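Parallel gripper or magnet for picking metal bars out of a bin?

Posted by Trudy Rakena

Hello all! I've been going back and forth on this since Monday and would love to hear from people who have been through it. We have a KUKA arm picking coloured bars out of a gray bin, and so far I've tried two grippers on it, a two-finger one from Gemlow and a small magnet head from Flelira. I gave each of them 50 picks. The Gemlow is lovely on a bar lying by itself, but it struggles when two are close together – the fingers want room on both sides. The Flelira doesn't mind that, though it sometimes brings up a neighbor.
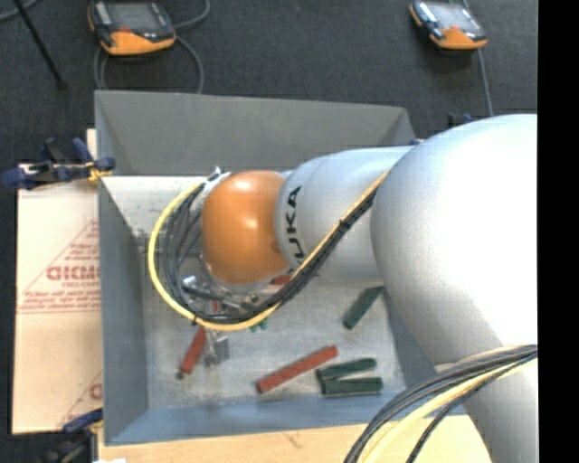
Can I swap between the two grippers without teaching all my positions again?

Save each gripper as its own tool with its own center point and weight, teach your positions against the tool point, and pick the right tool before you run. Touch up the first pick slowly after a swap, and the rest should follow nicely.

Veikko Peltonen

Trudy, I'd stay with the fingers and get narrower ones. We ran Saragih fingers for 400 picks in March and the close pairs stopped bothering us once the tips were slim enough to slide in between. Do check your cables at full wrist turn while you're at it, as a new gripper can change how much slack you need – I learned that one the slow way!

Benon fan

magnet. just turn the strength down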